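Ticket: Intake pump trips the breaker after long runs
Product: Trinlow irrigation controller, two-zone
Opened by: Signe Hägglund
Site: Stendura allotments
Priority: normal
Status: closed

Original report

The controller starts the pump as it should at 6 in the morning, but on longer programmes the breaker in the shed trips before the end. Short programmes are fine. It started in January after the supply cable was moved to the other side of the path. The pump is a Bosman and has been there since 1993. The breaker was replaced with the shed wiring and has never tripped for anything else.

What I have tried so far:
Reset the controller to factory settings and entered the programme again. No change.
Ran zone 1 alone. Tripped.
Ran zone 2 alone. Tripped, but later.
Swapped the two zone wires at the terminal block. The fault did not move with them.

Signe

Reply from support

Thanks for the detail. If both zones do it, the valves are unlikely to be at fault. Please tell us how long the pump runs before the trip, whether it is the overload or the earth leakage side that goes, and whether the suction filter has been cleaned. Please also send the firmware number from the last page of the menu.

Signe Hägglund wrote:

It goes after 30 minutes on zone 1. Zone 2 varies, so I can't give you a proper figure. The lever that drops is the overload one. The earth leakage lever stays up. Firmware is 2. There is nothing after the 2 on my screen.

I took the suction filter out and it was packed with silt. Rinsed it and put it back. The pump sounded easier afterwards, but it still tripped, just later than before. I have left the programme switched off and we are using cans.

Reply from support

Firmware 2 is the current one for your model, so leave that alone. A later trip after cleaning the filter points to the pump working too hard. Two things to check next, both with the power off at the main switch:

First, the length of the new cable run. If it is long and the cable is thin, the voltage at the pump drops and the motor draws more current to make up for it.

Second, the non-return valve at the foot of the suction pipe. If it sticks part way, the pump is pulling against it all the time.

If you aren't happy opening the junction box, have an electrician do it.

Signe Hägglund wrote:

Cable first. The new run is 170 metres, much longer than the old one, as it goes right round the pond now. The electrician says the cable is too thin for that distance and wants to put in a heavier one. I've agreed to it.

The non-return valve was stiff but it did move. I have ordered a Tonton one to replace it.

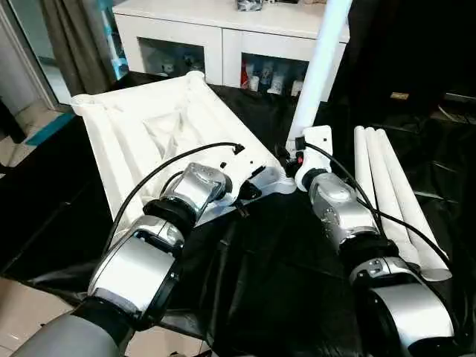

Attachment 1: white tray-shaped piece with raised sides, on black plastic sheet.

Reply from support

Received, thank you. Go ahead with the heavier cable. Please do not fit a larger breaker in the meantime — it would stop the trips and leave the motor to overheat.

Signe Hägglund wrote:

Heavier cable is in and so is the new valve. I ran zone 1 and then zone 2 straight after it, full programme, and stood in the shed the whole time. No trip. Same again the next morning with the timer doing it.

One small thing. The controller lost its clock while the power was off and came back showing midnight. Is there a battery in it?

Reply from support

Yes, a coin cell behind the front cover, on the left. Change it with the mains off and set the clock again before you switch back to automatic. The programme itself is kept without the battery.

Signe Hägglund wrote:

Battery changed, clock set. You can close this.

Closed by support. Cause recorded as: undersized supply cable, blocked suction filter and stiff non-return valve.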